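2022-06-16
Aiguo Ye

Tabletop sim, kitchen set. Continuing from the last entry, which ended with the planner refusing every grasp on the tall objects.

Cause found. The collision margin in the planning config had been left at the value Josué used for the block-stacking unit last term. With flat blocks spaced well apart it did no harm. With a cluttered table it inflates every object until the approach corridor closes, and the planner returns no solution before it has sampled anything useful. Margin reduced for table objects only. The arm's own links keep the old value, as I don't want students finding self-collisions the hard way when they move from the sim to the bench arm in July.

Second problem, smaller. The object loader was reading mesh scale from two places, the asset file and the scene list, and multiplying them. Most assets have scale 1 in both, so it went unnoticed. The ones that came over in the Brostitz pack don't. Loader now takes the scene list value and logs a warning if the asset file disagrees. Somebody should go through the warnings and fix the assets properly. I have put it on the board.

State of the student code as of this morning:

Falville group: perception stub working, pose read straight from simulator ground truth as agreed. Grasp sampler written from scratch, slow but readable. They sample the full circle around the object's vertical axis and throw out whatever the planner rejects. Fine for now.

Tillier group: using the sampler from the handout with their own scoring function. The score weights distance from the centre of mass too heavily, so it prefers the widest part of every object. On a bottle that puts the fingers exactly where they can't close. I left a comment on their branch without giving them the answer. They have the gripper's maximum opening in the same file, so they should get there.

Chukwu group: nothing pushed yet. They have been working on the logger, which the other two groups will need, so I am not counting it against them.

Naming is by the workbench each group sits at. New readers of this notebook keep asking.

Ran the scene with the Falville sampler and the corrected margin. Target was the pale bottle, start position in among the other kitchen things. Neck grasp, fingers closing from the sides, then a straight vertical lift before any sideways motion. The vertical segment is a separate planning call with orientation locked. Without the lock the planner is entitled to tilt the bottle on the way up, and in clutter it usually takes the offer.

Render saved during the run, bottle in the gripper and clear of the table:
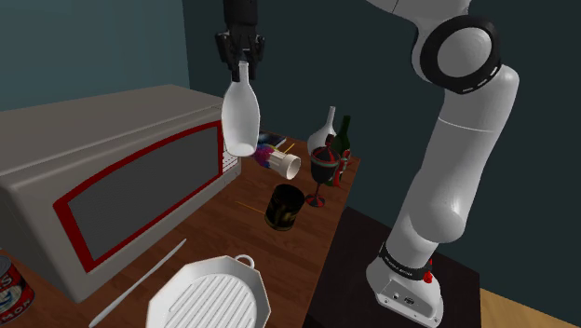
Aiguo Ye

Notes from the run, in no special order.

Bottle is upright in the fingers, no lean that I can see by eye. I would still like a number for it. The pose is available from the simulator at every step, so tilt from vertical should go in the log as its own column. Chukwu group to add it.

The microwave is the object that matters most for planning in this layout. It is large, it is close to the held bottle, and from this viewpoint the bottle overlaps the far end of its front, which makes clearance impossible to judge from the render. Use the distance query. Do not let students argue clearance from pictures, which happened with the last cohort and used up most of a session.

The collision shape for the microwave is currently a single box. That is acceptable. The edges on the visual mesh are rounded, so the box overestimates slightly at the corners, and overestimating is the direction we want. The goblet at the far corner is the opposite case. One convex hull over a bowl, a thin stem and a foot fills in all the free space around the stem. No grasp on the stem will ever pass the checker. If we want it as a target it needs decomposing into several hulls. If we don't, leave it as an obstacle and say so in the handout.

Same remark for the pan, in milder form. A hull closes over the cooking surface, so anything placed in it will rest on an invisible lid. The placement task in week 6 asks for exactly that. To be fixed before then.

The long-necked bottle or vase beside the green bottle would be a good second target for neck grasps, but it stands behind the goblet and the approach from the arm side will be poor. Swap positions in the scene list for one variant and leave the original as the hard version. Low items such as the white utensil and the thin sticks are out of scope for this gripper model until we have table contact tuned. At present the fingertips either stop short of the surface or push into it, depending on step size.

On step size: the handout default gives visible jitter on light objects once they are gripped. Halving it removed the jitter at the cost of run time. Friction on the finger pads was raised at one point by somebody trying to cure the same symptom, and I have put it back. High friction hides bad grasps, and a sampler that looks good on sticky fingers will fail on the bench.

Discussed the solver settings with Josué Medeiros over lunch. His view is that we should raise iterations instead of reducing the step, which he says worked for him on the peg task. Mine is that we are limited by contact events being missed between steps and iterations won't help with that. Settled that he runs his version and I run mine on the same seeds, and the log decides. Proposed batch is 1000 grasps per configuration. He wanted 3000, which would tie up the machine overnight and leave the students without it in the morning. Agreed on 1000 first, and the longer batch only if the two are close.

Batch protocol, so that we both do the same thing:

Fix the random seed list and commit it. Both runs read the same file.
Target is the pale bottle only. Other objects keep their scene positions.
Headless, no rendering. Rendering on changes nothing in the physics but it changes the timing figures, and we want those as well.
A grasp is a success if the bottle is still between the fingers after the vertical lift and a hold of 8 seconds of simulated time. No partial marks.
Record planner failures separately from grasp failures. The first version of the logger lumps them together and the totals mean nothing.
Contact between the bottle and any other object during the lift is logged but does not count as a failure. We may change this later.

Planning time on my machine is roughly what it was before the margin change for the easy approaches, and much longer for the ones that pass near the microwave. The sampler has no time limit, so one awkward candidate holds up the rest of the queue. Suggested to the Falville group that they set a limit per candidate and move on. They were reluctant, on the grounds that a solution might exist. It might, and there are plenty of other candidates. They have agreed to try it with the limit as a parameter.

One question from that group I could not answer on the spot. They asked why the lift is planned in joint space at all when we want a straight line in Cartesian space. The reason in the old notes is that the Cartesian interpolator had a fault near the wrist singularity. I can't tell from the commit history if that was ever fixed. If it was, the orientation lock becomes unnecessary and the lift code gets a good deal shorter. Will check with the interpolator tests on a clean checkout, not my working copy, which has too many local changes to prove anything.

Marking. The assignment sheet says the report must include "at least one failed grasp, explained." Two students have asked if a planner failure qualifies. Answer for both: no, the fingers have to have closed on something. I will reword the sheet. A failed grasp with a plausible contact analysis is worth more to me than a page of successes, and the marking guide already reflects this, but the wording on the sheet doesn't.

Housekeeping. The shared drive is filling with renders at full resolution. Cut the save interval or drop the size. The scene file I used today is committed under the kitchen folder with the margin and loader changes in the same commit, which was careless of me, so anyone reverting one will revert the other. I'll split it.

To do:

- split the commit
- goblet and pan hulls
- tilt column in the logger (Chukwu)
- separate failure codes in the logger (Chukwu)
- time limit per candidate (Falville)
- interpolator tests, clean checkout
- reword the assignment sheet
- seed list to Josué before he starts his batch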